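The Goat Dairy

I put the dairy on the market in May, all 166 goats and the sign out front that still said Brandach Creamery in my grandfather's lettering. The agent from Zeman told me to bake something before each showing. I don't bake, so I fried onions, and people seemed to like that fine.

The first couple drove in from Pladum and asked if the goats were included. I said yes. They asked if I was included. I laughed, but they waited for an answer — pens out and everything — so I said I could stay through kidding season.

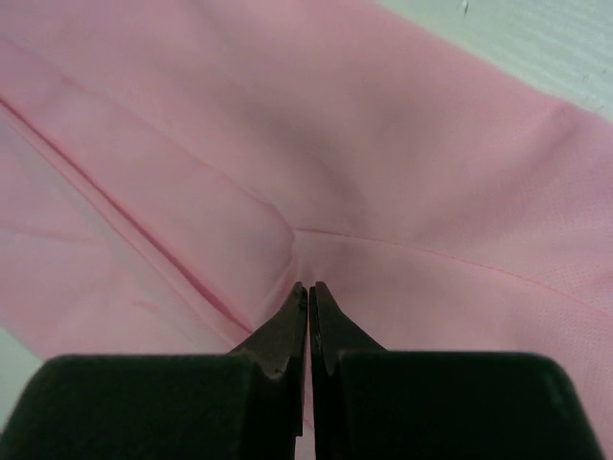 The Second Offer

It came in at $200 over asking, which felt like a joke somebody forgot to finish. The buyer wanted the milking parlor, the cheese room and the old gray doe who opens gates with her teeth. I told him she was 13 and didn't come with a warranty.

"Does she come with the gates?" he said.

I liked him for that. I went down to the barn to think it over, and the doe had let herself into the feed room again and was standing in the oats up to her knees. I sat on a bucket next to her and we had a long talk, mostly me. Then I walked back up to the house, called the agent and asked her how hard it would be to take down a listing.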